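4. Moving your old site into Trallum

The sales page says the import takes one click. Allow an evening.

1. In Drokum, open Export and choose Full archive. The Quick option drops your page addresses without telling you.
2. Check the size of the archive. Trallum claims to accept any size, but ours stalled at anything over 249 MB.
3. Split a larger archive into 2 parts and load the pages before the media.
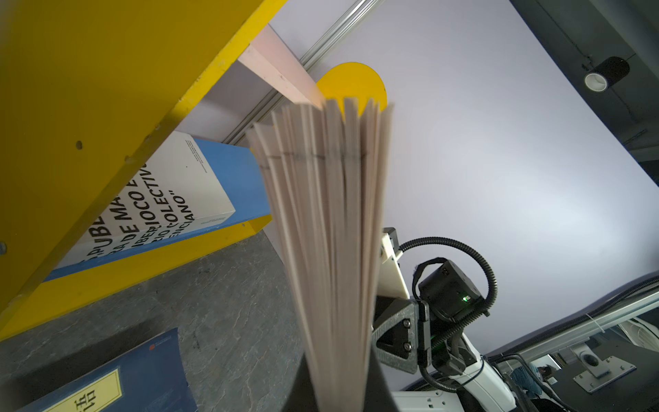
4. Press Import and leave the tab open. The progress bar is decorative — it sat at 50 per cent for nearly 20 minutes on our last move.
5. Open Import log and read it yourself. "Completed" only means the process stopped.

Caution: do not cancel your old hosting yet. Click through the menus, send yourself a message from the contact form and look at the site on a phone first.

Note: Trallum will offer to "optimise" your headings. Decline. Naima Erraji tried it on the Bennani shop site and spent most of June putting the product names back.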